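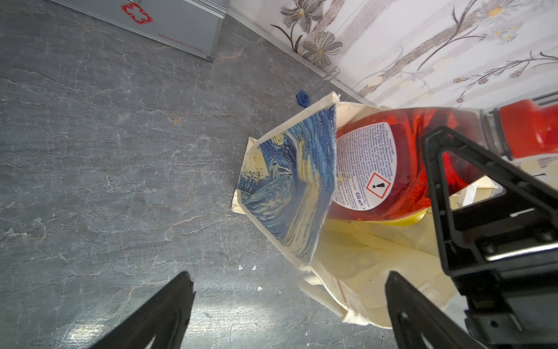
Home News Local Public Safety Weather Sports Contact

SKIRNECK – The volunteer fire company's spring collection for its radio replacement fund closed in April with 439 households contributing, according to figures released by the company at the Langlois Road station.

The fund will pay for portable radios and a second repeater on the water tower at Neltimen. The company now relies on a single repeater at the station, which was installed when the service area ended at the creek. Coverage tests carried out last fall found weak or no signal in the low ground east of Neltimen and inside several of the larger buildings on the Langlois side of town.

"A crew inside a building has to be able to reach the officer outside," said Henk Leemans, the company's communications officer. "At present we place a firefighter at the door to pass messages. It works, but it takes a person off the line."

The new portables operate on the same band as the existing units, so the two types can be used together during the changeover. Pagers carried by members are not affected. The county dispatch center will need to add the second repeater to its console, a change that requires a short test period during which both sites will transmit a recorded identification message.

Donations were taken at the station, at the farm supply store in Bestov and by mail. Residents could also attend an open evening at the station, where members demonstrated hose handling and took visitors through the equipment bays. The demonstration ended at 8 p.m.

The company answered 884 calls in its last reporting year. Medical assists made up the largest share, followed by alarm activations and motor vehicle accidents. Structure fires were a small part of the total, but Leemans said they are the calls on which radio failures have been recorded most often.

The tower work depends on an agreement with the Neltimen water district, which owns the structure. The district has approved the location of the antenna in principle and has asked for a load calculation before it signs. The equipment cabinet will stand at ground level inside the existing fence. Backup batteries in the cabinet are specified to carry the repeater for up to 700 minutes without line power.

Installation is planned in 3 stages. The cabinet and power supply come first, then the antenna and feed line, then programming of the portables. Radios will be issued first to the engine crews and then to the Bestov substation. Older units that still pass inspection will be kept as spares.

Residents near the tower may notice a lift truck on the access road while the antenna is being mounted. The road will stay open – parking along the fence side will not be allowed during working hours. Water service will continue as normal.

Comments

creekside_dan
We are in the low ground east of Neltimen and cell phones don't work there either. Will the district let a carrier use the same tower?

M. in Bestov
Is the fund still taking checks? I missed the mailing.

pumper2
Good to see the old portables kept as spares. The batteries for them are getting hard to find, though.

Rte9 reader
Which side of the fence is no parking, the road side or the field side?

Previous story Next story Back to top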